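3. The Bench and the Flow of Soft Packages

3.1 Layout of the work surface

The observations in this section come from a single bench at the Trorley site, where returned and outgoing packages are passed over a fixed scanning station before being sorted. The bench is shared by two streams. The Ayala stream is mostly clothing and small household goods in soft mailers. The Arkham stream is more mixed and includes some rigid cartons, which are dealt with in Section 4 and left out here. We recorded 19 sessions and followed more than 800 soft packages from the point of pickup to the point where they were set down after scanning.

The bench top is dark green and carries the scanning station, an open crate, and whatever sacks are in use at the time. The station has a flat black base plate with a tall column at its back edge. The plate is the part that matters most for the present study, as it is the only surface on which a package has to be in a particular position and a particular way up. It has a light-colored border line and small graduations like those of a ruler along its lower edge, and near its center is a scan symbol, a dot with curved arcs on either side. A narrow strip low on the column asks, in Chinese, for the shipping label to face upward. The crate is bright green plastic with ventilated sides and stands to the left of the station, with a woven sack beyond it (Figure 3).

Figure 3. Bench with scanning station, green crate holding soft packages, and woven sack at left.

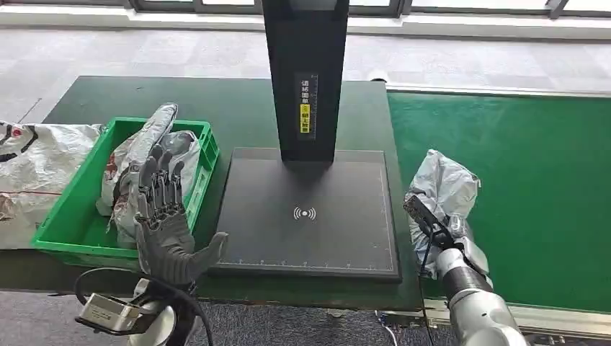 Packages reach the bench in woven polypropylene sacks and are moved to a crate in small lots. We treat the crate as the start of the handling path. An earlier version of the protocol started at the mouth of the sack, but packages in a full sack overlap so heavily that it was often impossible to say which one had been chosen first and which had simply come up with it. Starting at the crate removed most of these cases. It also means that our times are shorter than those reported for complete unloading tasks, and the two should not be compared directly.

The position of the crate was left to the site. In 11 of the sessions it stayed where it had been put down at the start. In the remaining sessions it was moved at least once, usually toward the front edge of the bench when the contents were getting low and the last packages had to be reached over the rim. We recorded these moves but did not try to prevent them. A crate that is fixed to the bench would have given cleaner data and a less realistic task.

3.2 How packages stand in the crate

A soft package does not have a resting position in the way a carton does. A mailer with a folded garment inside will stand on its short edge if it is supported by the crate wall or by another mailer, and it will slump as soon as the support is taken away. Thin pouches tend to lean. Removing one package therefore changes the position of the others, and the next pickup has to be judged again from the beginning.

We sorted the starting position of each package into three groups: standing, leaning, and flat. Standing means that the long axis was close to vertical and that the package was held up by a wall or corner of the crate. Leaning means that it rested on another package at an angle. Flat means that a broad face was down on the crate floor or on the pile. Where the position changed while a neighboring package was being lifted, the later position was used.

Standing packages were the easiest to pick up and the hardest to read. The top edge of the mailer is free and can be taken between the fingers, but the face carrying the label is often turned against the crate wall. Flat packages had the reverse problem. The label was in view more often, but the edges lay tight against the floor or against other film, and the package had to be pinched up from the middle or slid toward a wall before it could be lifted. Leaning packages fell between the two and showed the widest spread in pickup time.

The closing edge of the mailer made a difference we had not planned for. On many mailers the flap is curled or crumpled, and this loose material is a convenient place to take hold. It is a poor place to hold the package from once it is in the air, however. The contents drop to the lower end, the film twists, and the package arrives over the plate turned by some amount that could not have been judged from the crate. Packages held closer to the middle kept their orientation better but took longer to take up in the first place.

3.3 Surface and label visibility

The packages differed in how they returned light. White and grey opaque mailers gave the most even surface, and printed matter on them could be told apart from a shipping label in nearly every case. Translucent and silvery pouches were less reliable. Folds in the film produced bright streaks, and from some angles the edge of a white label could not be separated from a fold. Thin pouches also let the contents show through, so that a hang tag or a packing slip inside was sometimes taken for the label during coding.

We did not control the lighting. The bench is in a room with large windows, and daylight from them reaches the black surfaces as well as the packages. The effect on the packages was greatest for the silvery film and was hardly noticeable for matte mailers. Readers planning similar work should record the time of day for each session, as we began to do only in September. The sessions before then carry a note of "bright" or "dull" and nothing finer.

A second matter is where the instructions are. Text on a station is normally laid out for someone standing at the front of it. From the side, or from low down near the hand, the same text may be sideways or foreshortened, and the face that carries it may be darker than the wall or window behind it. This applies to any cue on the equipment, including border lines, arrows and colored labels. In our coding we asked whether a cue could be used from the position of the hand during placement, and separately whether it could be used from above the bench. The answers were often different - a border line that is plain from above may be hidden entirely by the package as it comes down.

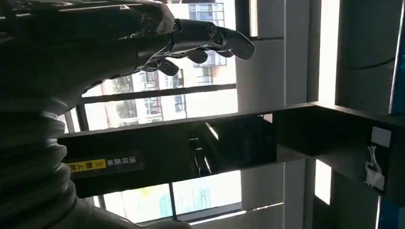
The yellow and black labels used for instructions held up well under this test. The change from one ground color to the other could be picked out even where the characters themselves could not be read, and it gave a rough indication of which way the equipment was facing. White lettering on a black strip was legible from the front and lost its use quickly from other positions. Small white stickers and torn pieces of label were a minor nuisance. Fragments like these build up on equipment that handles labeled goods, and during the first pass of coding one was marked as a package label twice before the rule was changed to exclude anything fixed to the equipment.

3.4 Placement on the plate

A placement was counted as correct when the package lay on the plate with its shipping label upward and no fold of film covered the printed code. We did not require the package to lie inside the border line. Many soft mailers are larger than the bordered area and hang over it on at least one side, and requiring them to fit would have turned the measure into one of package size.

Three kinds of fault accounted for nearly all incorrect placements. The first was a package set down with the label underneath. The second was a package set down the right way up but with its free end folded over the label. The third was a package that was correct when released and then moved, either by unrolling or by sliding off the raised edge of the plate. The third kind was rare with opaque mailers and fairly common with slick pouches containing very little.

Label-down placements were tied closely to the starting position in the crate. They were most frequent for standing packages whose label faced the wall. Turning the package over while it was still above the crate took less time than setting it down, finding the label missing, and lifting it again. Even so, the second sequence was seen often enough to be worth describing as a pattern of its own, which we call set-and-turn. It adds one full pickup from a flat surface, and as noted above, flat pickup is the slow case.

Folded ends were a separate matter and had little to do with the starting position. They followed from where the package was held. A mailer carried by its closing edge comes down contents first, and the rest of the film then lands on top of it unless it is drawn back during the last part of the movement. Drawing it back by a short distance was enough in most cases. Pressing the package flat after release also worked, although it sometimes pushed a light pouch across the plate.

3.5 Coding and exclusions

Each package was coded twice using the Rikon sheet, once for position and once for placement, with the two passes separated so that the outcome was not known when the starting position was scored. Disagreements were settled by viewing the sequence again at reduced speed. Most concerned the line between leaning and flat, and in the end we set it by whether any part of the lower broad face was clear of the surface beneath.

A further 40 packages were recorded and not scored. Some had come open, some were stuck to a neighbor by exposed adhesive, and the rest had no shipping label on either face. Packages stuck together are a real part of the work and leaving them out makes the task look slightly easier than it is. We could find no fair way to assign a single starting position to two objects moving as one, and they are listed in the supplementary notes with a short description of each.

Times for pickup, carry and placement are given separately in Section 5. Where a package was set down anywhere other than on the plate and picked up again, the interval between is included in carry.

Trorley Handling Studies | Revised January 25, 2018 | All rights reserved | Contact the authors | Back to top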